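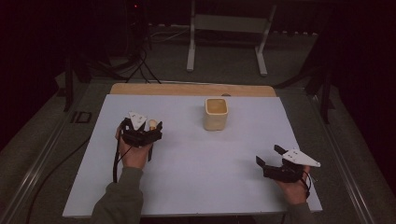 8 Mar 2019

I said before Christmas that I'd write something about the robot business at work once there was something to write. There is now, a bit. Several of you have asked me in person and got a grumble, so this is the longer grumble.

For anyone new, I pack crockery. Lappalainen sells tableware by post and the Vultthorpe shed is where it gets wrapped and boxed and sent out. Cups, mostly, and small bowls, and a lot of sugar pots with lids that don't stay on. I've done it for 15 years, the last few as what they call a bench lead, meaning I do the same job and also fill in the sheet.

In the autumn we were told that a firm called Kutora would be working with us on something called Pindine. There were slides. Pindine was going to "take the strain out of the bench". The man from Kutora was pleasant and had clearly been told not to use the word replace, and you could hear him steering round it. Somebody asked how many benches there would be in two years' time and he said that was really a question for Lappalainen, and our manager said it was really too early for that kind of question, and then there were sandwiches.

What I had expected was a machine. I'd pictured a big orange arm in a cage, like the car adverts. What we got was a room at the back with the lights turned low, a table in it, and two black claws on cables that you hold in your hands.

That's the part people don't believe when I tell them. You sit at the table with one of these grippers in each fist and do the job with them. Squeeze, and the jaws close. Let go, and they open. There's a white plate with dots on top of each one so that the system can tell where it is and which way it's pointing. You pick up a cup with the left, or a lid, and steady it with the right, and put it down where they want it. Then you do it again. All of it is recorded, and the recordings go off to Kutora, and from enough of them the Pindine software is meant to learn how to handle crockery. No arm on our site at all so far. The robot, for the time being, is us.

I'll be fair about the grippers. They're lighter than they look and whoever designed the handle has met a hand. I was quicker with them by the second week than I'd have guessed. But it's an odd thing to be made worse at your own job on purpose. I can pick up a cup and know from the feel of it whether the glaze has a rough spot, or if the foot is chipped, before I've looked at it. I don't think about that, my fingers do it. Through the claws there's none of it. You get a sort of dull bump when you touch something and the rest is eyesight. I sat there moving a plain cream cup about a white board like a child with a fairground grabber, and what kept going through my head was that whatever they're collecting, it isn't what I know.

I said this to the Kutora woman who runs the sessions (a nice woman, she brings her own biscuits and shares them). She said inspection was "out of scope for this phase". So the plan, as far as I can make out, is that a machine will one day do the picking up and putting down, and somebody else will do the noticing. At the moment that's one person and one movement. Split it in two and you still need the person, only now they stand there looking at cups going past, and I can't think of a quicker way to turn somebody's brain to porridge. I did a month on visual check on the old plate line. I used to come home and not be able to choose what to have for tea.

Then there's the pace. On the bench I wrap 91 an hour on an ordinary day, and that's written on the sheet because I write it there. In the recording room you're asked to go slowly and smoothly and not to fidget. If you fumble a lid you're asked to note it and start over. Iolo Gough, who has been on the bench longer than I have and has strong feelings about lids, pointed out that fumbling the lid is the job. The lids are all slightly different because they were all made slightly differently, and the skill is in what you do in the half second after it slips. He was told that was a really interesting point. It was put in a notebook. He was then asked to start over.

I don't want to make out that it's all bad. People on the rota come off the bench for a morning, sit down in a proper chair and get paid the same, and my wrists have noticed. Iolo, who complains about every minute of it, has never once swapped his turn away. And it's quiet in there. The main shed has the tape machines going all day and I hadn't understood how much I was bracing against them until I'd spent two hours in a dim room with a grey carpet. If Lappalainen wanted to do something for its packers it could carpet the shed and send Kutora home, and I'd vote for that.

What bothers me more is how the thing gets talked about. Our manager has started saying "demonstrations" for what we do in the back room and "throughput" for what we do at the bench, as if the one was teaching and the other was just stuff that happens. Well, if it's teaching, I'd like to know what teaching pays. We asked. There were 4 of us at that meeting and we asked it politely. The answer was that the sessions fall under "other reasonable duties", a line which is in everybody's contract and has until now mainly meant sweeping up.

We also asked who owns the recordings. I'm not daft, I know that what I do on shift belongs to the shift. But when I showed a new starter how to wrap a handled cup so the handle doesn't take the weight, she learned it and I still had it and we were both on the bench the next day. I'm told a recording of me can go on being useful for years and in places I'll never visit. Kutora has other customers. It would be strange if it didn't. So somewhere there may be a shed full of cups being picked up a bit like I pick them up, after I've been thanked for my contribution, and I'd like somebody to have at least thought about that before the sandwiches.

My sister's view is that I'm worrying over nothing, as the thing will never work. She may be right. I've been through a new stock system that was going to end paper, and we've got more paper. I've been through the voice headsets, which couldn't manage Iolo's accent and lasted until the summer. There was a conveyor that is now a very long shelf. I've a fair amount of faith in the ability of expensive things to sit in the corner of that building with a sheet over them.

But I notice that even when a thing doesn't work, something changes to make room for it. When the headsets went, the pick times they'd been set up with stayed. When the conveyor stopped, the benches weren't moved back to where they had been, and that's why we all still walk the long way round to the tape. What I expect from Pindine isn't a robot taking my stool. I expect that in a year or so the cups will be packed in a different box, a worse one, chosen because a claw can manage it, and the tissue will be gone because a claw can't, and the breakages will go up and be put down to us. There's already been a trial of a moulded tray. It takes the square cups nicely and nothing else. The square cups are what gets used in the back room, by the way. They're the easiest thing we sell, they stand up by themselves and you can get hold of them from any side. I'd like to see it start on the gravy boats.

I put the gravy boats to the biscuit woman and she laughed, quite a lot, and said please don't tell anyone at her end about the gravy boats.

We're supposed to hear in April whether there's a second phase, and whether that means an arm in the shed. There's to be a "listening session" first, and I've been asked to gather questions from the bench. So far I have: what happens to the agency people, does the rota carry on, who signs for breakages if the machine packed it, can we have the chairs. If you work somewhere that has had one of these schemes, I'd be glad to hear what you asked and, more to the point, what you wish you'd got in writing. The comments are open again now that I've sorted out the spam, or you know where I live.

Allotment post next, I promise. The rhubarb's up.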